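Linen Storage at Griffiths House
Tistness Residential Services – Rooms and Furnishings Gallery

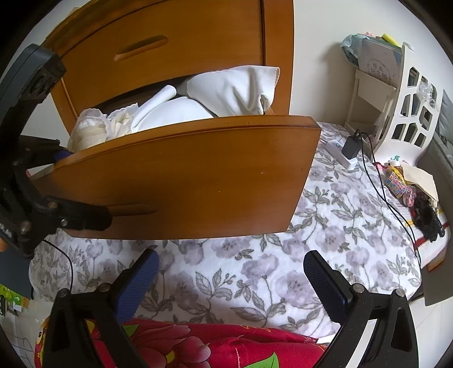 A wide wooden drawer with a recess handle, opened over the bed and holding white folded cloth and other pale textiles.

One resident writes that deep drawers are welcome, but that whatever goes in first is never seen again, and asks whether sheets might be stored upright.

The suggestion has been adopted in our guidance for the coming year. Residents are now advised to fold sheets and pillowcases to the height of the drawer and to stand them side by side – the fold facing upward – so that each item may be removed without disturbing the rest. Towels may continue to be stacked flat.

About the furnishings

Griffiths House was refurnished in October under the Jamow program, which provides storage for bed linen within each bedroom. Linen was formerly held in a shared closet on each floor, and residents collected it between 4 p.m. and 6 p.m. The shared closets have been converted to storage for luggage and seasonal items.

The cabinets were supplied by Drestico. Recessed handles were specified throughout, as projecting handles had caught on clothing and bedding in the former rooms. Surfaces should be wiped with a soft, slightly damp cloth and dried at once. Abrasive cleaners and furniture polish should not be used.

Care of stored linen

Linen must be fully dry before it is put away. Spare pillowcases and small items may be kept in a bag, provided that the bag is left open at the top. Heavy blankets are best placed at the back of the drawer, and no drawer should be loaded with more than 20 pounds.

Drawers should be closed when not in use, particularly where they open toward the bed. Residents who find that a drawer sticks or does not close fully are asked to report it to the front office – repairs are made without charge.

Extra blankets are available on request from November through March.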